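Why does wood have lines in it?

Quick one today, lots to get through! Wood comes from trees, you knew that. But the lines? They're called the grain. And they tell you how the tree grew.

Every year a tree puts on a new layer just under its bark. Fast growing in spring, pale wood. Slower in summer, darker wood. Light, dark, light, dark. Cut straight across the trunk and you get rings. One ring, one year. The old oak that came down in Plinddale had 114 of them. Njoroge Nyaga's class counted, took all of Sunday's walk plus biscuits.
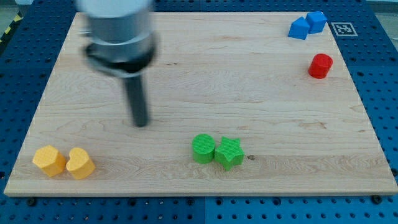
Planks are different. A plank is cut the long way, down the trunk, so the rings get streched out into wavy lines. Look at the big pale board on the blue table with all the holes in it. The lines flow across the wood, a few streaks are a bit darker, and there are some small knots too.

Knots! Best bit. A knot is where a branch used to join on. The trunk grew fatter and swallowed up the bottom of the branch. Very hard stuff, knots. Saws hate them.

Try it at home. Find a table or a shelf, somthing made of real wood. Put paper on top, rub with a wax crayon, gently. See any lines? Smooth shiny tops might not work, try the back of an old chopping board (ask first).

Next time: bark, and what lives in it.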